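Why Do We Sort Things?

My sock drawer is a mess. I'm telling you that first so you don't think I'm one of those super tidy people with labels on everything. But I love sorting! I love it so much that when it rains I'll tip out a whole box of buttons and start making piles. So let me tell you what I know about it.

Sorting means putting things into groups. That's it. The fun part is that you get to pick the rule. Say you have a marble, a grape, a toy truck and a strawberry. You could make a group called "food" and a group called "toys." Or you could make a group called "round" – and now the marble and the grape are friends, and the truck is off with the strawberry. Same four things, different rule!

Grown-ups have a fancy word for this. They call it classifying. Scientists do it with beetles, librarians do it with books, and you do it every time you pick all the red candies out of the bag.

Where does it all go?

When I was in second grade we lived above a little grocery store called Brinditz. It had 14 shelves, and I knew every one of them. Soup was by the door. Batteries were next to the string, and I could never work out why. Then one day I asked, and I was told, "Those are the things people forget they need." What a great rule! I would never have thought of that one.

At home, most of us sort by where we use a thing. Drinks and snacks live near the kitchen. Cords and plugs live someplace else, and that's a good idea, because drinks can spill and electricity and spills should never meet. (If you find a power strip at home, let a grown-up handle it. Please don't play with it, even if it isn't plugged in.)

Baskets are my favorite helpers for sorting. People have been weaving them for thousands of years out of grass, reeds, bark and thin bendy branches. You go over one, under the next, over, under, and the strips hold each other in place. Run your finger along a woven basket sometime and you'll feel the bumps where they cross.

And baskets come in different colors, so your eyes can do some of the work. Dark one for cords, light one for drinks, and pretty soon you don't have to think about it.

Try it yourself

Get 2 baskets or boxes and up to 24 small things from around the house. Ask first! Put everything on a tray so nothing rolls away, choose a secret rule, and start sorting. Then ask somebody in your family to guess your rule. If they get it right away, mix it all up and pick a sneakier one – maybe things that start with the letter B, or things that would float.

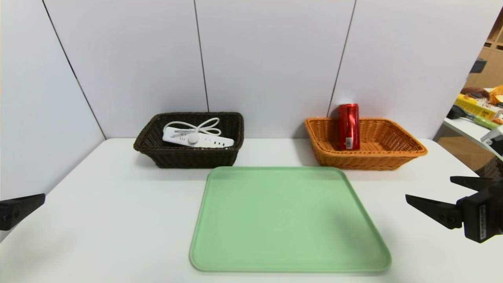
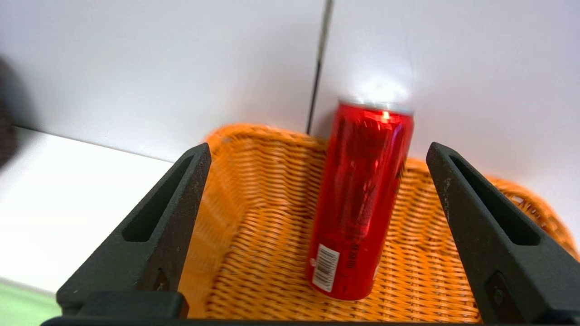 The red can in its orange basket. The dark basket in the first picture has the power strip.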